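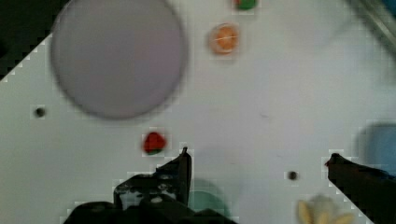 A câmera de punho fornece ao controlador a posição do objeto em relação à garra, e não em relação à mesa. Toda estimativa precisa passar pela transformação mão-olho antes de chegar ao planejador. No caso do morango de brinquedo, próximo à ponta do dedo esquerdo, o detector trabalha bem: contorno vermelho sobre fundo branco. O objeto azul atrás do dedo direito é outro caso, porque está parcialmente oculto e fora de foco, e o detector pode devolver uma caixa com metade da largura correta. Nos exercícios, descartem detecções cuja caixa toque a máscara dos dedos.

2. Máscara da garra

Os dedos aparecem em quase todas as imagens de punho e mudam de lugar com a abertura. Uma máscara fixa não serve. No pacote Lurkard, a máscara é calculada a partir do modelo da garra e da leitura do encoder, e depois dilatada. O parâmetro é mask_margin e o valor inicial no laboratório é 2 pixels. Quem usar um valor maior perde os objetos pequenos entre os dedos.

3. Estado "objeto preso"

O nó de preensão publica um de três estados: livre, contato, preso. A passagem de contato para preso exige que a abertura medida fique estável por 200 ms, com corrente acima do limiar. A imagem entra só como confirmação. Com objetos macios, a abertura continua diminuindo depois do contato - o tecido cede - e o limiar de estabilidade precisa ser mais largo.
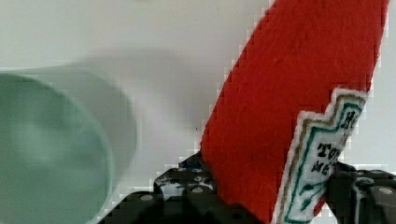 Figura 2. Frasco de ketchup de feltro entre os dois dedos, visto pela câmera de punho. O copo à esquerda está borrado pelo movimento.

O borrão atrapalha a estimativa de pose dos vizinhos. Nesse trecho, mantenham a última pose válida de cada objeto em vez de atualizar com a detecção nova. A rotina de Robel Alemayehu (pasta Ulerley) faz isso com um contador de idade por objeto; ao chegar a 100 ciclos sem detecção aceita, a pose é marcada como vencida e o planejador pede nova observação.

4. Planejamento com a vista superior

A câmera superior define o mapa de ocupação. O procedimento da aula prática é o seguinte:

a) Carregar a cena 944 do repositório e conferir a calibração da câmera superior.

b) Inserir o forninho como caixa de colisão, com folga na frente da porta por causa do puxador curvo.

c) Marcar prato, tigela e escorredor como recipientes. Recipiente é destino válido para soltar, mas a borda continua sendo obstáculo. O cabo preto que sai de perto da garra não entra no mapa.

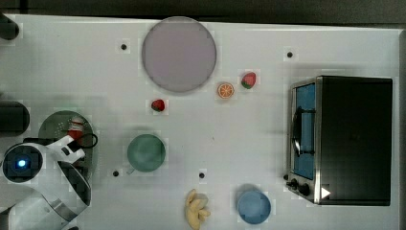

d) Gerar a trajetória até o escorredor e verificar a distância mínima ao copo verde, contando a alça.

e) Gravar o registro e enviar à monitora, Anjana Barua, até o fim de fevereiro.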